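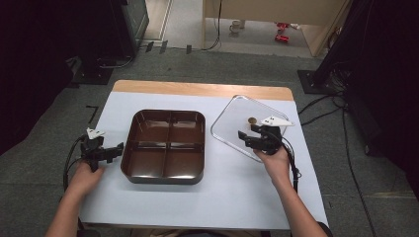
August 14, 2021
by the Urora kitchen

Snack boxes again. School starts soon and I've been putting off writing this up all summer, so quick one before I have to leave for pickup.

Background for new readers: two kids, one picky, one who eats everything but only if it isn't touching anything else. Last year I packed lunch and a snack every single day and by June I was throwing crackers in a bag and calling it done. Not doing that again. Or trying not to.

So what works at our house.

Sunflower seed butter on anything. School is nut free. The Thevar one is the only brand mine will eat, the others taste like cardboard apparently. It separates, so stir the whole jar the day you open it and keep it in the fridge after. I skip this step about every other jar and regret it.

Cold pasta. Bowties, little olive oil, salt, done. They eat it with their fingers. Fine.

Mini muffins. I make a double batch and freeze them. Recipe is barely a recipe – two ripe bananas, an egg, a cup and a half of oats, spoonful of baking powder, cinnamon, whatever milk gets it to pour. Blend. 400 for the first five minutes, then down to 350 until a toothpick comes out clean, usually 14 minutes total in my oven. Yours might be faster. Let them cool all the way before you freeze them or they turn into one big muffin brick. Ask me how I know.

Fruit. Grapes get cut longways for the little one still. Apple slices go brown and then nobody wants them, so a quick dunk in salt water (half a teaspoon to a cup) and then rinse. They don't taste salty, promise. Clementines peeled ahead of time, becuase otherwise they come home whole.

What doesn't work: yogurt in anything with a snap lid. I've washed enough backpacks. Also hard boiled eggs. I love them, my kids love them, the whole rest of the table complained about the smell.

Money part. I went back through receipts for June and we spent $128 on just snacks, the little bags and pouches and bars. For two kids! Buying big and splitting it up myself got it down to $35 for a two week stretch in July. Some of that was us being at my moms and eating her food, so take it with a grain of salt.

Splitting it up takes me one episode of whatever I'm watching. Pretzels, cheese crackers, dried mango, the muffins. Everything goes on one shelf at kid height and they each pick two in the morning. No negotiating, no "but I wanted". If the mango runs out the mango runs out. They got used to it faster than I did.

Labels – I ordered the Histex stickers last year and they went through the dishwasher all year and held up. One peeled at the corner. I still need to order more for this year, adding that to the list. And I need a second ice pack, ours leaked blue stuff in the freezer and I tossed it.

Someone asked in the comments last time about warm lunches. We don't really do them. Tried a thermos of mac and cheese and it came home full. Might try soup once it gets cold out, will report back.

Ok pickup. Muffin flavor ideas in the comments please, we are so tired of banana.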